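## 3. Household cup size and self-reported water intake

Surveys of drinking habits usually ask people to report their intake in cups, and the cup is left undefined.
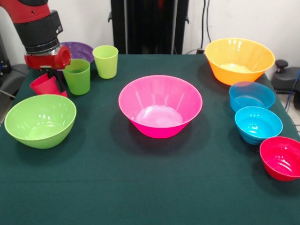 Figure 2. Plastic cups in red and green on a dark green cloth.

How much does the size of the cup at home change what people report? In our sample, people with larger cups reported fewer cups per day, but the drop was too small to make up for the added volume, so their true intake was understated.

The data come from the Urham household diary, which was kept by 200 adults. Each adult wrote down every drink taken at home, and a field worker measured the cup used most often by filling it to the usual level and pouring the water into a marked cylinder. The diaries gave 3,768 entries after blank and unreadable lines were removed. Drinks taken at work or in restaurants were not recorded and are outside the scope of this section.

We followed the coding rules set out by Issahaku, with one change. Issahaku treats a refill as a new drink only if the cup was empty. Our diary keepers often topped up a half-full cup, and we coded each top-up as half a drink. Filetti used a similar rule for tea and found that it brought diary totals closer to measured totals.

Cups were grouped as small, medium, or large by measured volume. Where a household used more than one kind, we took the cup named most often in the diary. In 63 households the cup named in the diary did not match the one shown to the field worker. These were checked by phone, and the diary answer was kept in all cases where the person could not say which was right.

Daily totals above 2,000 milliliters were read a second time by Berwyn Bowen, who had not seen the first coding. Most of the differences between the two readings came from poor handwriting. The rest came from entries such as "a few sips," for which the Gokden scale gives no fixed value. We left those entries out of the totals but kept them in the count of drinking occasions used in Section 4.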